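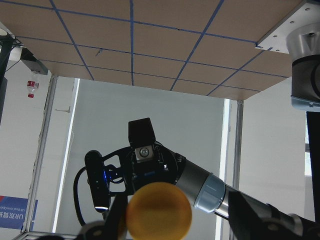

6. Stops and faults during handover

This section is for the operator who is alone with the dual-arm cell when the handover program stops. It was rewritten after the fault of February 26, 2019, when the two grippers closed on the same push button and the left arm continued to pull. The button broke, and one finger of the left gripper had to be aligned again. The old text said only "restart the program", and this was the wrong advice.

Please read the whole section one time before you use it. Sections 4 and 5 (power-up and homing) must be completed first.

6.1 When the arms stop

1. Press the emergency stop, also if the arms are already standing still. A protective stop of one arm does not always stop the other one.

2. Wait until both status fields on the Humari screen show STOPPED. If only one field changes, do not go near the table. Switch off the main power and call Heledd Gittins.

3. Write down the fault code and the step number of the program. The screen keeps only the last code, and it is lost after the reset.

4. Look if a part is held in a gripper. Do this from outside the posts, with your hands behind the yellow floor line.

CAUTION: A gripper can keep its force after the emergency stop. Do not pull a part out with your hand. Never put a finger between the gripper fingers, also not when they are wide open.

6.2 Clearing the table

The program takes the positions of the buttons from the tape grid. After a hard stop you cannot trust these positions any more, even if the buttons look correct.

1. Turn the mode switch to MANUAL and take the key with you.

2. Release the emergency stop. Move the left arm up first, at speed setting 5 or less. Then move the right arm back, away from the table center.

3. Press the emergency stop again before you reach over the table.

4. Remove all loose parts which are not in the parts list of the program.

5. Set each button upright on its base, inside its own cell of the grid. It should not touch the blue tape. Check that the base is flat on the paper and does not rock.

6. Check the tape. Small gaps and short torn ends do no harm. If a strip is lifting from the paper, press it down or replace it, otherwise a finger tip can catch it when the gripper is low.
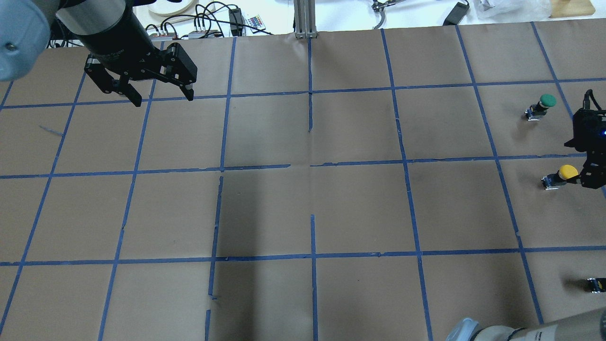 6.3 Repeating the handover slowly

Do not start the full program directly. The slow repeat has found the cause in most of our stops until now.

1. Start the program HANDOVER_SLOW. It uses one button only, the yellow one.

2. Let the right gripper take the button and bring it to the meeting point. The program pauses when the two grippers are face to face. The round cap must be on the side of the right gripper and the clear end must point to the fingers of the left gripper.

3. Look at the line between the grippers from the front of the table. If the clear end points too high or too low, press CANCEL. Do not correct it by moving the left arm, the error will only come back with the next part.

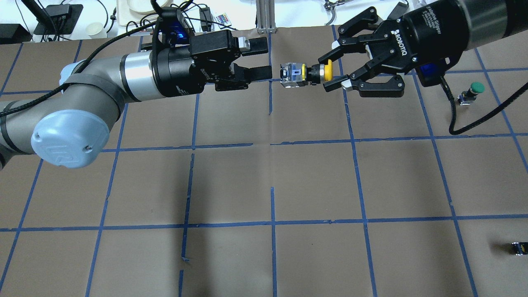 4. If the direction is good, press CONTINUE. The left gripper closes, and the right gripper has to open before the left arm moves away. In the February fault this order was broken: the "open" signal came nearly 2 seconds late and the program did not wait for it. The waiting condition is now in line 46. Please do not delete it to save time.

5. Repeat the slow handover 3 times without a fault. Then you can go back to the full program.

Note: Watch also the cable that hangs under the right gripper. It must move freely and must not lie in front of a button. When it hooks behind a base it gives a force fault, and this looks on the screen the same as a bad grip.

6.4 If the fault comes back

Stop the work and leave the cell in MANUAL. Send the fault code, the step number and the log file to Solveig Løken in Iltdale. If a finger is bent or a gripper makes a grinding noise, write this in the first line of the message – a damaged gripper has to be exchanged before any other test is done.

Spare push buttons are in the drawer marked Maddocks. Broken ones go in the red box, with the fault code on a label.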